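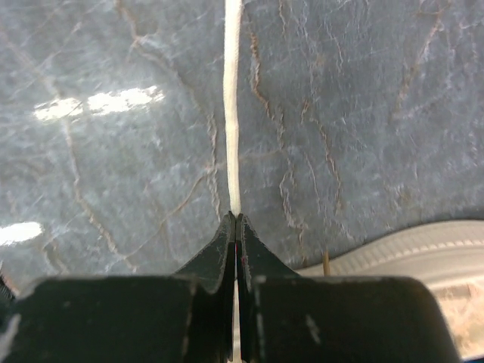
Adern, Harz und Haftung: Wie Naturstein geprüft wird, bevor er verlegt ist

Tamunoemi Iyamu beginnt jede Begutachtung mit der Frage nach den Lieferpapieren. Die Gesteinsprüferin arbeitet im Labor Sayegh, das Naturwerksteine für Planer, Verleger und gelegentlich für Gerichte untersucht. Zum Gespräch hat sie einen Ordner mitgebracht, in dem die Handelsnamen mit Bleistift durchgestrichen und durch petrografische Bezeichnungen ersetzt sind.

»Der Handelsname sagt über das Gestein nichts Verbindliches aus«, erklärt sie. »Als Marmor wird im Handel fast alles verkauft, was sich polieren lässt und überwiegend aus Karbonat besteht. Petrografisch ist Marmor ein metamorphes Gestein. Ein dichter Kalkstein mit Adern ist keiner, auch wenn er im Katalog so heißt.« Für die Küche sei der Unterschied gering, beide reagierten auf Säure. Für eine Außentreppe könne er erheblich sein.

Den größten Teil der Anfragen machen Reklamationen aus. Der typische Fall betrifft eine polierte Platte, auf der der Auftraggeber nach dem Einbau Linien bemerkt, die ihm vorher nicht aufgefallen sind. Zu klären ist dann, ob es sich um eine Ader, einen verheilten Riss oder einen offenen Riss handelt. Iyamu hält die Begriffe streng auseinander. Eine Ader ist eine mineralisch gefüllte Kluft, häufig mit Calcit, bei bräunlicher Färbung meist mit Eisenoxiden oder Eisenhydroxiden. Sie gehört zum Gestein. Ein offener Riss hat keine tragende Füllung und lässt Feuchtigkeit durch.

»Mit bloßem Auge ist das auf einer polierten Fläche oft nicht zu entscheiden«, sagt sie. »Wir beginnen mit Streiflicht und dem Fingernagel. Danach kommt die Benetzung mit Wasser. An einem offenen Riss bleibt beim Abtrocknen eine dunkle Linie stehen, an einer dichten Ader in der Regel nicht.« Im Zweifel folgt der Dünnschliff. Dafür muss allerdings Material entnommen werden, und dazu sind Eigentümer verlegter Platten selten bereit.

Kompliziert wird der Befund durch Harz. Stark geäderte Rohplatten werden im Werk häufig getrocknet, mit Epoxidharz getränkt, auf der Rückseite mit Glasfasergewebe verstärkt und erst danach poliert. Iyamu hält das Verfahren für zulässig, solange es angegeben wird. »Manche Sorten wären ohne Harz nicht transportfähig. Mich stört, wenn im Lieferschein davon nichts steht. Der Verleger muss es wissen, schon wegen des Klebers.« Ein zementärer Mörtel haftet auf einer harzgetränkten Rückseite schlecht. Wird das Gewebe überklebt, trägt im Ergebnis die Harzschicht, und deren Haftung am Stein hat in den meisten Fällen vorher niemand gemessen.

Als Beleg führt sie einen Bodenbelag in Raltow an. Dort waren 573 Platten in einem Foyer verlegt worden, alle aus derselben Lieferung. Im ersten Winter nach dem Einbau meldete das Gebäudemanagement hohl klingende Stellen. Das Labor ließ zwei Platten aufnehmen. In beiden Fällen lag die Trennfläche zwischen Gewebe und Kleber, der Stein selbst war unbeschädigt. »Die Diskussion drehte sich monatelang um die Adern, weil man sie sieht. Die Ursache lag auf der Rückseite.« Der Belag wurde teilweise ausgetauscht. Über die Kostenverteilung gibt sie keine Auskunft.

Für die Biegefestigkeit gilt, dass Mittelwerte bei geäderten Gesteinen mit Vorsicht zu lesen sind. Geprüft wird an gesägten Probekörpern, und deren Orientierung zur Äderung beeinflusst das Ergebnis. Verläuft eine Ader quer zur Spannrichtung durch die Probenmitte, kann die Bruchlast deutlich unter dem Wert der Nachbarprobe liegen. »Wenn ein Datenblatt nur den Mittelwert nennt, frage ich nach der Standardabweichung und nach der Zahl der Proben. Kommt darauf keine Antwort, rechne ich mit dem Wert nicht.«

Bei Arbeitsplatten sieht sie das Risiko vor allem an Ausschnitten. Neben Spüle und Kochfeld bleiben schmale Stege stehen, und dort sollte keine Ader durchlaufen. Iyamu empfiehlt, die Zuschnitte vorab auf der Rohplatte anzuzeichnen und vom Auftraggeber freigeben zu lassen. Eine Handmusterplatte genüge dafür nicht. Der Betrieb Sokmont, mit dem das Labor regelmäßig zusammenarbeitet, fotografiert inzwischen jede Rohplatte mit aufgelegter Schablone und legt das Blatt dem Auftrag bei. Die Zahl der strittigen Fälle sei dort seit Einführung des Verfahrens zurückgegangen, eine Auswertung liege aber nicht vor.

Nach der Oberfläche gefragt, antwortet sie knapp. Das Schleifen erfolgt in Stufen. Bei vielen Karbonatgesteinen ist nach Körnung 800 ein matter, geschlossener Feinschliff erreicht, die Politur kommt danach. »Auf der Politur sieht man jede Ätzstelle, im Feinschliff weniger. Angegriffen wird der Stein in beiden Fällen.« Imprägnierungen verzögern das Eindringen von Öl und Wasser. Gegen Zitronensaft oder Essigreiniger richten sie nichts aus, der Glanzverlust ist eine chemische Reaktion des Calcits und kein Fleck im eigentlichen Sinn. Beseitigen lässt er sich nur durch erneutes Schleifen und Polieren.

Ein Teil ihrer Arbeit entfällt auf Altbestand. Im November beginnt auf Skikholm die Aufnahme eines Treppenhauses, dessen Stufen mehrfach ausgebessert wurden, zuletzt mit eingefärbtem Polyesterkitt. Der Kitt ist vergilbt und hebt sich inzwischen als bräunliche Linie vom Stein ab. »Da haben wir den umgekehrten Fall: etwas, das wie eine Ader aussieht und eine Reparatur ist. Unter UV-Licht fluoreszieren viele dieser Kunstharze, das hilft bei der Kartierung.« Verlassen will sie sich darauf nicht, auch Calcit kann je nach Spurenelementen leuchten. Vorgesehen ist deshalb zusätzlich eine Ultraschallmessung an jeder Stufe — sofern die Auflager zugänglich sind.

Auf die Frage, was sie Bauherren rät, verweist Iyamu auf die Abnahme der Rohplatten. Diese solle im Lager stattfinden, bei Tageslicht und mit Blick auf beide Seiten. Im Protokoll seien petrografische Bezeichnung, Blocknummer, Harzbehandlung und Rückseitenverstärkung festzuhalten. »Die Rückseite sieht sich kaum jemand an. Man muss die Platte dafür drehen lassen, und das sollte man beim Termin vorher anmelden.«

Das Gespräch wurde am 26. Juli 2018 geführt.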